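29 Jul 2022 – Tallwood bench, shopping list and regrets

Went through what we can buy before the next budget round in April.
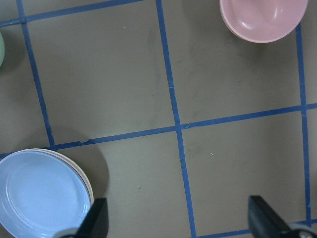
Tareck quoted 1429 for a spare gripper, lead time 30 weeks, so order now or learn to love the one we have. Flirik wants 419 for a set of 6 finger pads. That is a lot for pads, but we go through them like pencils.

Tikkanen would like to sell us a printed calibration mat. Declined. Blue painter's tape does the job, crinkles and all, and comes out of the office supplies line, where no one asks questions. Plates and bowls stay on that line too.

To do: ask Tareck if the quote includes the cable. Last time it didn't – we found out with the box open. Pads can go on the card today.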